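Stirkis bin-picking cell, five months in
=========================================

*Typed up over a couple of tea breaks, so excuse the mess. Paid for by our place, not a freebie.*

**Short version:** good at dull picking, poor at small bits, changes people's days more than the brochure lets on. 3 out of 5.

## What we bought it for

We do kitting at the Pevard unit. Mixed parts come in, sorted parts go out, mostly blocks and bars with some fittings. Before this it was two people on a bench with their hands in a bin all shift. Sore wrists, sore necks, and by three in the afternoon everyone making mistakes.

Stirkis sell the cell as a package: control box, gripper, picking software. You bring the arm. Ours is a KUKA we already had from the Dramus line. Also looked at the Buzatu one. Cheaper, but the screen menus were awful and the quote for training was silly.

## Setting up

Promised in a day, took 3. Most of that was cables. Get the loop wrong and it pulls at the wrist when the arm turns, too loose and it hangs down over the parts. We've redone ours twice and I still wouldn't call it tidy.

The software side was easier than I feared. Show it a part, turn the part over, show it again, give it a name. Someone who'd never touched a robot was adding new parts by the end of the first week. Credit where due.

## How it picks

Bars and blocks: very good. Lying flat, lying across each other, stood up against a side, mostly gets them. Slow compared with a quick person but it doesn't tail off after lunch.

We ran a count in June because the office wanted one. 1,023 tries, 1,000 clean picks. Sounds lovely. It was nearly all blocks though, so take it with a pinch of salt. Nobody in the office asked about that and I did put it in the notes.

Small stuff is another matter. Thin rods right up against the front wall of a bin, it dithers. Shiny metal, it dithers more. Clear plastic it just doesnt see half the time. Stirkis say there's an update coming. They said that in the spring too.

Recovery after a missed pick is decent — it backs off, has another look, tries from a different side. After three goes it stops and beeps. The beep is horrible. There is a volume setting, page 41 of the manual or near it, do that first.

## What it's done to the job

This is the bit I'd have wanted to read before we bought.

No one lost their post. That was agreed up front and they've stuck to it so far. But the jobs aren't the same jobs. The two bench people now look after the cell, top up bins, teach it parts and pick out whatever it leaves behind. One loves it. The other misses the bench, says it was somewhere to have a natter and now it's mostly watching and waiting for the beep. I get that.

Things that changed and weren't in any plan:

- Breaks. Used to be everyone stopped together. Now somebody has to be near the cell so they're staggered, and people moaned, fairly.
- Pay. Looking after a robot is more skilled than emptying a bin by hand. Took months of asking before the grade moved. Sort it BEFORE delivery.
- Blame. When an order's short the first question is now "was it the robot or was it you". Keep the pick log switched on, it's saved people a telling-off more than once.
- Wrists. Much better. Sick days down on that bench, and I'd put up with a lot for that.

Also the leftovers. What ends up in front of a human is all the fiddly bits, none of the easy ones. More tiring per part than before. We now swap people off it every hour.

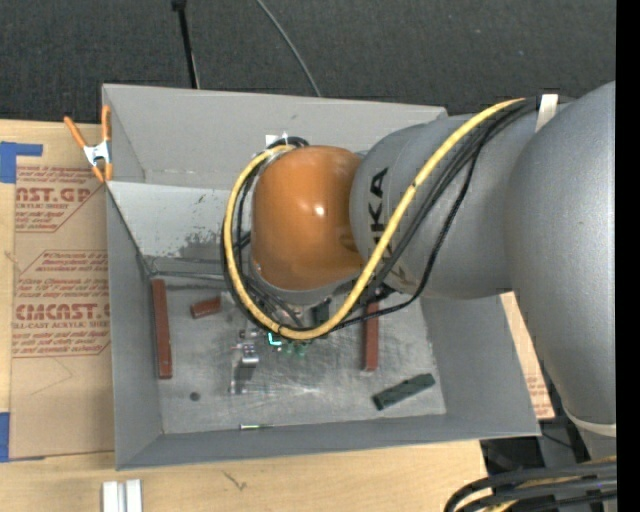
*Arm over the grey bin, bars and blocks in with some smaller bits. Yellow and black cables looping under the orange joint.*

## Odds and ends

- Scratched metal bin floors throw streaks of light about. We put a matt liner in one of ours and it got noticeably better at shiny parts.
- Spring clamps are handy on a bin rim. Cheap too. Buy more than you think.
- Spare gripper pads are dear and take ages to arrive. Order with the cell.
- Phone support is good in the morning, hopeless after four.
- Manual is translated and a bit odd in places. "Please to calm the arm" means press pause.

## Would I buy it again

For blocks and bars, yes. For a bench that's mostly small shiny parts, no, wait for the update and make them prove it on your own parts first. And talk to the people on the bench before the order goes in. We did that a fortnight after, which was daft and they told us so.

Will add to this if the update ever turns up.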